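第四章 桌面收纳系统的安装与首次使用

4.1 适用范围

本章适用于 Zonum 系列桌面收纳系统的标准套装，包括底座、立柱、横梁、透明分隔盒以及配套的标签卡。Grisine 款与 Carbone 款的安装步骤相同，仅立柱表面处理不同。壁挂式套装请参阅第六章，不要按本章的步骤安装。

开始之前请核对底座背面的铭牌。铭牌上的型号应为 241 或 3811。241 型为单排底座，3811 型为双排底座。型号不同，横梁的孔位也不同，混装会造成立柱倾斜。

4.2 安装前的准备

1. 选择一张平整、稳固的桌子。桌面宽度应大于底座，底座四角不得悬空。
2. 用微湿的软布擦净桌面，再用干布擦一遍。
3. 拆开包装，取出全部零件，按装箱单逐项核对。
4. 将螺钉留在原装小袋中，安装到相应步骤时再取出。
5. 准备一把十字螺丝刀和一把卷尺。套装内附有内六角扳手。

注意：不要在玻璃桌面上直接安装底座。如必须使用玻璃桌面，请先铺好另购的防滑垫。

如有零件缺失或破损，请停止安装，并联系购买处。请保留包装袋上的批次标签，客服人员会询问标签上的编号。

4.3 安装底座

1. 将底座翻转，使橡胶脚的安装孔朝上。
2. 把橡胶脚压入四个孔内，直到边缘与底座齐平。
3. 将底座翻回，放到预定位置。
4. 轻压底座四角。若有晃动，旋转相应的橡胶脚进行调节。顺时针旋转为降低，逆时针旋转为升高。
5. 确认底座不再晃动后，撕去正面的保护膜。

保护膜应从一角开始慢慢撕下。低温环境下保护膜可能发脆，可将底座在室内放置一段时间后再撕。不要用刀片刮除残胶，残胶可用中性清洁剂去除。

4.4 安装立柱与横梁

1. 取两根立柱，找到底端的箭头标记。
2. 箭头朝前，将立柱插入底座两侧的插槽。
3. 从底座下方拧入长螺钉，先不要拧紧。
4. 将横梁两端的挂钩对准立柱上的孔位，向下压到底。
5. 确认横梁水平后，拧紧底座下方的长螺钉。
6. 双排底座需对后排重复以上步骤。

警告：安装横梁时，手指不要放在挂钩与立柱之间，以免夹伤。

每根横梁最多可承受 2000 克。该数值包括分隔盒本身的重量。超出后挂钩会变形，变形的挂钩不能掰直后继续使用，须整根更换。

横梁高度可以调整。调整前先取下横梁上的所有物品，双手托住横梁两端，同时向上提起。只提一端容易卡住，强行拉扯会刮伤立柱表面。Carbone 款立柱的哑光涂层尤其容易留下划痕。

4.5 分隔盒的检查与清洁

分隔盒在出厂时已经过清洗，首次使用前仍建议冲洗一次。

1. 取出盒内的包装材料和干燥剂。
2. 将盒子倾斜，查看各分格的底角有无碎屑。
3. 用温水和中性洗涤剂清洗。水温不宜过高，以手感不烫为准。
4. 用软布擦拭隔板两侧，不要使用钢丝球或粗糙的海绵。
5. 倒置晾干，或用不掉毛的布擦干。

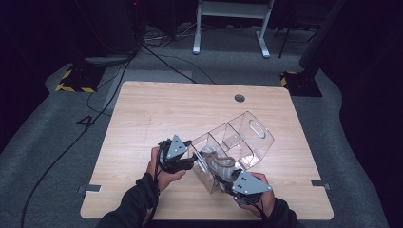
图 4-3 在桌面上倾斜透明分隔盒

清洁时如发现细小划痕，属于透明塑料的正常磨损，不影响使用。如发现裂纹，应停止使用该盒。裂纹多出现在隔板与侧壁的连接处，可对着光线检查。

注意：分隔盒不可放入洗碗机、微波炉或烤箱，也不可用酒精或含丙酮的溶剂擦拭。溶剂会使塑料发白，发白后无法恢复。

4.6 分配与放置物品

分隔盒的分格大小不一。放入物品前，先按使用频率分类，再决定每一格的用途。下列分配方式供参考：

常用文具，如笔、剪刀、尺子，放在靠近使用者的分格。
线缆、充电头和转接头放在较深的分格，每根线缆单独绕好并用扎带固定。
夹子、图钉、橡皮筋等小件放在较小的分格，图钉应先装入带盖的小盒。
备用品和不常用的物品放在后排，或放到下层横梁。

放置时应遵守以下几点：

1. 较重的物品放在靠近立柱的一侧，不要集中在横梁中部。
2. 物品高度超过盒沿时，应确认上层横梁留有足够的空隙。
3. 不要在盒内存放液体。墨水、胶水等应密封后直立放置，并在格底垫一层吸水纸。
4. 不要在盒内存放电池散件。电池应放在原包装内，防止两极接触金属物品。

需要移动分隔盒时，先将盒子从横梁上取下，双手托住底部两侧。盒内装满物品时，不要只抓住一端提起。

4.7 使用标签卡

套装附带两种标签卡：插入式和粘贴式。插入式标签卡配合横梁前沿的卡槽使用，粘贴式可贴在分隔盒外壁。

1. 用油性笔在标签卡上书写，等待字迹干透。
2. 插入式标签卡从卡槽右端推入，字面朝外。
3. 粘贴式标签卡应贴在干燥、无油的表面，贴好后按压数秒。
4. 更换粘贴式标签卡时，先用吹风机低温档加热，再从一角揭下。

标签卡模板可以自行打印，建议使用较厚的纸张。普通复印纸容易在卡槽内卷边，可将纸张对折后插入。

多人共用一套收纳系统时，建议在标签上同时写明物品类别和归还位置。办公室用户可以用颜色区分部门，家庭用户可以用颜色区分使用者。颜色一经确定，不宜频繁更换。

4.8 日常维护

每周用干布擦拭横梁和底座一次。透明分隔盒容易产生静电并吸附灰尘，可用拧干的湿布擦拭，然后自然晾干。

每 2 个月检查一次底座下方的长螺钉。如有松动，用附带的扳手拧紧，拧到有明显阻力即可。不要使用电动工具，过大的扭矩会损坏底座内的螺母。

在供暖季节，通常从十月开始，请检查收纳系统与暖气片之间的距离。长时间受热会使分隔盒的侧壁轻微弯曲，放不回横梁。分隔盒也不宜长期放在阳光直射的窗边。

整套系统闲置时，应先清空分隔盒，再拆下横梁。分隔盒叠放时，盒与盒之间垫一层软纸，并避免在上面压放重物。立柱应平放，不要斜靠在墙边。

4.9 常见问题

底座放好后仍有晃动
检查四个橡胶脚是否完全压入孔内。如桌面本身不平，可将底座换一个方向放置后重新调节。

横梁一高一低
两端挂钩没有挂在同一高度的孔位上。取下横梁，从立柱底端开始数孔，重新安装。

分隔盒在横梁上滑动
检查横梁上的防滑条是否脱落或积灰。积灰时用湿布擦净，脱落时可用双面胶重新固定。

分隔盒有异味
新盒拆封后可能有轻微气味。清洗后在通风处放置一到两天，气味会减弱。

长螺钉拧不进去
立柱可能装反。取出立柱，确认箭头朝前，再重新插入。

横梁卡槽放不下标签卡
粘贴式标签卡比插入式略宽，不能用于卡槽。请核对卡片背面是否带有背胶。

4.10 配件与售后

分隔盒、横梁、橡胶脚和标签卡均可单独购买。订购时请提供底座铭牌上的型号和产品款式。不同批次的颜色可能略有差异，需要颜色一致时，建议一次购齐。

需要退换的零件，请连同装箱单寄回 Grandutville 服务中心。寄送前应将零件清洁并晾干，分隔盒内不要留有物品，服务中心不负责保管随件寄来的个人用品。橡胶脚和标签卡拆封后不予退换。

因超载、溶剂擦拭、高温或自行改装造成的损坏，不在保修范围之内。保修期限和所需凭证见随附的保修卡。

壁挂式套装的安装见第六章，抽屉组件的安装见第五章。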